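Stemby Sauce & Spice Co-op — product meeting, 04/05/2024
Minutes (rough, will tidy later)

Started late, printer jam. Last minutes ok, no changes.

1. Hot sauce. Buenaventura batch bottled, 696 bottles. Labels came in with the old ingredient order, vinegar has to go first. Reprint agreed. Nobody wants to sticker over them again.

2. Marinades. Pirura lime and garlic — split in the jar after a week on the shelf. Try less oil, same jar. Small test batch first, 34 jars. Tasting went fine otherwise, one vote for more salt, not carried.

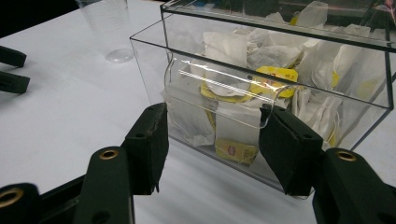 3. Clostthorpe food fair. Table is booked, fee paid. Taking nearly 200 jars, mostly mild. Need crackers, spoons, a cash float of $55. Tablecloth still missing. Van not confirmed, ask agian by email.

4. Jar supplier. Price going up in May. Order now or wait? Talked in circles. Order lids now, jars put off to next time.

5. Other. Freezer door seal is going. Gift boxes — no decison, three samples on the shelf, have a look.

Action: labels, van, lids, tablecloth.

Next meeting same place, date to follow.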